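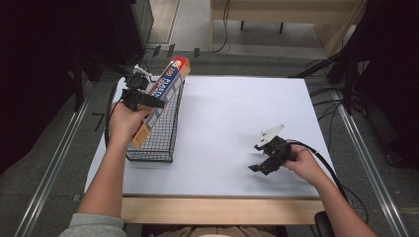
I went to the Skirance open day on a Saturday in October mostly because my brother-in-law had a spare pass and I had no plans. I came home with opinions about a pair of hand-held grippers, so you're getting a review.

Skirance rents the ground floor at Penley, past the loading bays (park on the far side, the near lot fills up by ten). They had 5 stations going and a printed map that was wrong about the restrooms. The one I stuck with was the Drorkent pair. You hold one in each hand, you do some ordinary chore with them, and each gripper has a camera on it so there's a recording of what the fingers were up to. The recordings are meant for teaching robot arms later on. No robot arm at this station, just a chair and a white table and people like me having a go.

The chore was groceries, more or less. There's a wire mesh basket on the table and you handle a long box of plastic wrap with the grippers. I figured that would take me two seconds. Ha! Your own fingers know so much that you never think about, and the second you're working through a pair of dark plastic jaws you're back to being a toddler with a spoon.

What I liked: the squeeze. It's light and smooth and you can feel through the handle when you've got hold of something. A long box wants to swing if you grab it too near one end, and after a few tries I was picking it up closer to the middle without thinking about it. I also liked that the finger pads are chunky and already scuffed up. Somebody's been using these, they aren't showroom pieces.

What I didn't: the cables. There's one off each gripper, and I kept dragging mine over the table and then stopping to flick it out of the way. My forearms were sore after 7 minutes, and I carry a preschooler around all day. If you have small hands, try it before you talk your boss into a set.
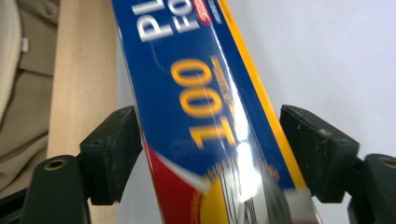

Watching the playback

This was my favorite part and they should advertise it more. When you finish your turn they sit you at a monitor and run the footage from your own grippers. Everything is huge! The box fills up most of the picture, the lettering goes sideways, and if you jerk your hand around the way I do, the print smears. The shine on the packaging washes out bits of it too. I asked if glare was a problem and got a long answer about lighting that I half followed.

The guy next to me had very steady hands and his clips looked a lot nicer than mine, which I'm over now.

By mid-afternoon the sign-up sheet said 206 turns for the day, and mine was in there twice. The sheet was on a clipboard with a pen on a string, at a robotics event, and I loved that.

Would I go again? Yes, and I'd go earlier. The talks upstairs ran long and the sound was muddy, and the Gudeta booth had packed up before I got to it, so I can't tell you a thing about their stuff. Coffee was free, and fine.

Four stars for the grippers. They'd get the fifth if somebody sorted out those cables.

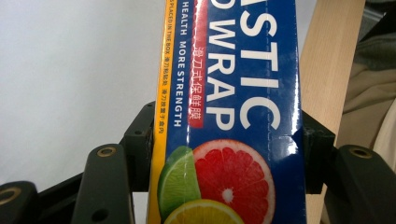
Mebrat Gebreyes wrote in to say that the cable thing gets better if you run it up your sleeve and out at the shoulder before you start, and that the soreness goes away in a week or so once you quit squeezing so hard. Also that long boxes are a nice warm-up and I should wait until I try a bag of rice.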